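FOR IMMEDIATE RELEASE

Ticona Recreation District Reopens Binener Gym, Which Has a Floor Again

TICONA — The Ticona Recreation District will reopen the Binener Gymnasium on the first Monday in November, ending a closure that was announced as a long weekend and went on to outlast two seasons of youth basketball.

The trouble began with a leak above the visitors' bench, a spot long considered unlucky by visitors. By the time the roof was patched, the maple underneath had taken on the shape of a gentle hill. Players who knew the hill well were said to enjoy a home-court advantage. The district's insurer took a different view.

The new floor was supplied and laid by Flisov Sports Surfaces, which also sanded and repainted the lobby benches after its crew had sat on them. The work includes new subflooring, a fresh set of court lines and a scoreboard on which both halves of the number eight light up.

"We have had a great many letters about this gym, and I have read all of them, including the one in verse," said Clodagh Mulcahy, director of the Ticona Recreation District. "I would like to thank the public for its patience, and also for the other thing it showed us, which was not patience."

Seating remains at 610, as before, although the seats in the top row now face the court.

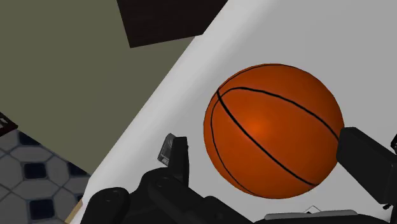

An orange basketball with black seams.

Open gym will run from 4 p.m. to closing on weekdays. Youth league registration is already under way, with 39 teams signed up across 3 age groups. The adult league will return as well, over the objections of several adults' knees. Teams that paid for the canceled seasons may use their credit now or let it ride until spring, and the front desk has the list.

Shoes with dark soles are still not allowed on the court. The district is aware that everyone believes their own shoes do not leave marks. A roll of white paper towel will be kept by the door to settle the matter.

The opening night game will be played between Ticona and the neighboring town of Flerkorthorpe, which generously hosted Ticona's teams during the closure and has mentioned it at every meeting since. Tip-off is at 7 p.m. Admission is free. Popcorn is not, and the price has gone up.

"Flerkorthorpe was very good to us," Mulcahy said. "They gave us the early slot on Sunday mornings, with the heat off. We look forward to welcoming them in the same spirit."

Parking is available behind the gym and along the north side of the library. Please leave the fire lane clear, even if you will only be a minute.

About the Ticona Recreation District

The Ticona Recreation District runs the Binener Gymnasium, two ball fields, an outdoor pool and a skating pond, weather permitting. It seldom does. Schedules and registration forms are available at the gym's front desk during opening hours.

Media contact: Clodagh Mulcahy, Director, Ticona Recreation District

###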